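26 May 2026

I promised in my last post that I'd get around to the vegetable sorting results, and then the garden happened, and a head cold happened, and so it's taken me a good while longer than I meant. But the numbers are in, I've had my coffee, and I'm going to tell you all about it (get comfortable, you know how I am).

For anyone new, the project is called Gralov, and it's a small attempt to teach a robot arm to move produce between a cutting board and a basket without anybody writing out rules for every kind of vegetable. We drive the arm by hand through the task, record everything, and train a policy on the recordings. By the end of the spring we had 2,165 demonstrations. My shoulders can confirm every one of them.

The part I care about most is what we do with the recordings once we have them. The usual recipe treats every moment of a demonstration as equally important, so the long boring sweep through the air counts for just as much as the moment when the fingers close. That always bothered me! The sweep is easy, and there's an awful lot of it. So we tried something very plain: we gave extra weight to the short stretch right before and right after each grasp, and let the rest of the motion matter less. We called the weighting script Drultum, after a typo that stuck.

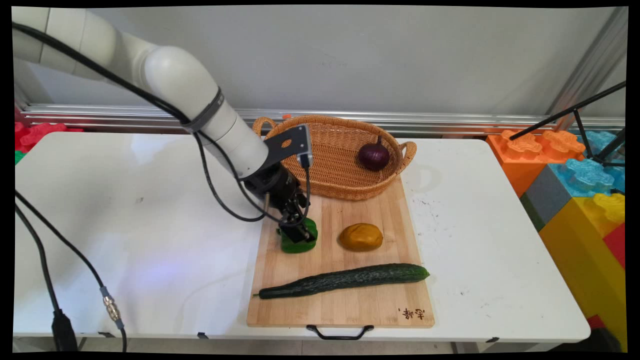 After the draft went around, a note came back from Ashworth asking whether the weighting was really doing the work, or whether we'd simply trained longer and gotten lucky with one good run. It went on to say that a pepper is a forgiving thing to pick up, with all those lobes to grab, and that a cucumber laid at an awkward angle would be a much fairer test.

Well, I grumbled for an evening, and then I had to admit it was a very good note. So we did it over. Same number of training steps for both versions, two separate training runs of each, and 50 trials per run with the cucumber turned a different way every time. I made the list of angles ahead of time so I couldn't be tempted to go easy on my favorite.

The weighted version still came out ahead, by some 20 percentage points on the cucumber. On the round things, the potato and the onion, the two versions were so close that I wouldn't want to claim a difference, and I was a little deflated by that at first. Then I thought about it on the drive home and decided it made sense. A round thing doesn't much care which way you come at it. A long thing cares a great deal, and the policy has to settle on a wrist angle in just those few moments that we'd told it to pay attention to.

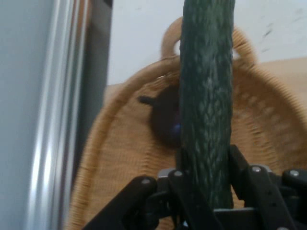 Where it still struggles is in letting go. Our weighting favors the grasp, and I'm afraid the release got shortchanged, so the weighted policy tends to open its fingers a touch early, and most of the failures we logged in the second round were drops of that sort. The obvious fix is to give the release its own bump in weight, and I've got that running now on the old Passtead machine, which hums like a refrigerator and takes its sweet time.

If it finishes when I think it will, I'll have the release results up sometime in June, along with the script itself once I've cleaned out my more embarrassing comments. Meanwhile, if you've tried weighting demonstrations by phase on your own setup, especially with anything long and slippery, please write and tell me how you picked the window. Ours was mostly guesswork, and I'd love to hear from someone who had a better way.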